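**Workshop notebook, Cell 2 (Pusel hand), September 29, 2021**
Entry by Mareike Haberkorn. Present: Finn Grube, Chiamaka Yusuf. 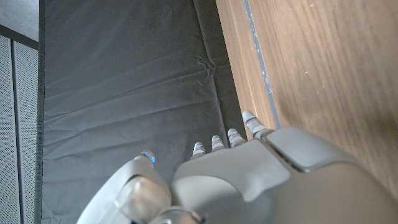
*Right of the mat, wrist camera view. Fourth fingertip close to the blue-grey strip.*

**Reason for the entry**

The cell stopped twice during the cloth handling routine with a force limit fault on the fourth finger. The controller log gives the stops at cycle 667 and cycle 1,037 of the present run. Both occurred on the approach, before any grasp was commanded. The hand was last serviced in January, when Henrik Weidemann replaced the thumb cable and recorded the zero positions now in use.

**Condition on inspection**

The approach was stepped through at reduced speed and held at the point where the fault had been reported. The thumb was over the mat with its blue ring lit, and the tip lights on the fingers were also showing. The fourth fingertip was nearly touching the strip along the edge of the wood. The strip is worn, with small white chips along its length. I cannot say how much of this is due to the hand; the strip was already on the bench when the cell was moved to this room.

The mat is creased diagonally, with a puckered fold near the middle. Chiamaka considers that the fold alone could account for a change in height large enough to disturb the approach. I am less certain, but agree that it should be dealt with first. There is also lint on the cloth.

**Work carried out**

1. Cell isolated and tagged. Air left on for the wrist brake.
2. Fingers moved by hand through full travel, one at a time. No roughness felt. The fourth finger has slightly more side play than the third, though within the limit on the Mudadix service sheet.
3. Seams between the finger joints cleaned with a dry brush. No solvent is to be used on the shell; see Henrik's note inside the cover of this book.
4. Cover panel on the back of the hand checked for seating. Firm.
5. Mat lifted, brushed, laid again and smoothed from the centre outwards. The fold is reduced but has not gone.
6. Zero positions read back. Thumb and first three fingers agree with the January values. The fourth finger reads 2,079 against a recorded 2,064 — a difference of 15 encoder counts, where ten is permitted.
7. Fourth finger zeroed again and the new value stored. Old value kept in the parameter file under Henrik's initials.
8. Approach path shifted away from the wood by four millimetres. Finn made the change in the Tovar editor and I checked it against the printed path before power was restored.

**Test**

Fifty cycles at half speed, then fifty at full speed. No fault was raised. Peak force on the fourth finger was lower than in this morning's log, but two things were changed together (items 7 and 8), and we are therefore unable to say which of them made the difference. I should have preferred to test them separately. The cell was needed again by two o'clock.

**Outstanding**

- Replacement mat to be requested from Famari. Ask for the heavier cloth if they still supply it.
- Strip on the wood edge: Juniper Lindgren to decide whether it is renewed or removed. It serves no purpose for the program — the path is taught from the bench corner.
- Side play in the fourth finger to be measured again at the next service, which falls due at 3,450 cycles. If the zero has drifted by then, the finger is to be taken off and the tendon anchor examined.
- Force limit left as found. Please do not raise it in order to clear a stop; enter the cycle number in this book and call either Finn or me.

**Added later, C. Yusuf**

The run was resumed after lunch with the new path. One warning on the thumb temperature, cleared without action, and no force faults up to the close of the shift. The log has been saved in the usual folder. The isolation tag is back on its hook, but its string is nearly through and wants replacing.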